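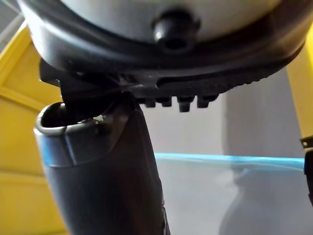 So where does the voter registration drive stand at the end of September? We're ahead on sign-ups, a little behind on rides to the polls, and still inside the budget you approved for us.

Now the longer version, because I know you like it that way! When I wrote the grant application I told you Wuledora would set up sign-up tables in 15 spots across the county before the registration deadline. We've done all 15. The one outside the Dervishi bakery was easily the busiest, and the owner has asked us back for early voting (not for registration by then, obviously, but to hand out the polling place maps). The slowest was the bus depot. People there have a bus to catch and they don't want to fill out a form, so Zorica Halilović switched to giving out cards with the mail-in instructions and a phone number. We've had 29 calls from those cards, which I count as a decent result for a spot I'd been ready to drop.

The county clerk's office sent 2 batches of forms back to us in the first weeks. Both had the same problem - folks were putting a mailing address where the street address goes, mostly out in Grulitz where nearly everyone uses a PO box. We went back to every one of those people in person and got the forms fixed. It ate up a lot of evenings and a fair bit of gas money, and you'll see that in the mileage line.
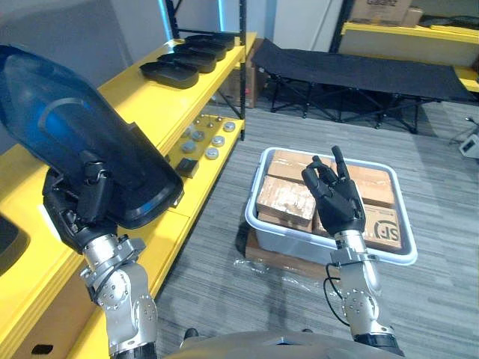

On top of the mileage, printing came in higher than planned. I'd budgeted for the voter guide in English only, and then the Sesoter tenants' group asked for a Spanish version and offered to do the translation for free. I said yes before I checked what a second print run would cost, so that one's on me. I've moved money over from the snacks and table rental line to cover it, and the total doesn't change. If you need a formal budget amendment for that, send me the form and I'll get it back to you the same day.

Rides to the polls is where I'm less happy. We have drivers for the morning and for after work, but the middle of the day is thin, and that's when most of the older voters want to go. Radka Vlachou is talking to the churches this week to see if any of them will lend us a van and somebody to drive it. If that doesn't come together I'd like to use part of the contingency to pay a local shuttle company for the hours between 10 a.m. and 2 p.m. I have a quote and can send it over.

The candidate forum for county commissioner is on. Everyone on the ballot has been invited on the same terms, and the questions will come from the audience on index cards - we won't be endorsing anybody or handing out anything from a campaign, same as we agreed in the grant letter.

My next report will have the final registration numbers from the clerk, plus the receipts for both print runs. In the meantime, please let me know about the shuttle money as soon as you can, as the company will only hold those hours for us for two weeks.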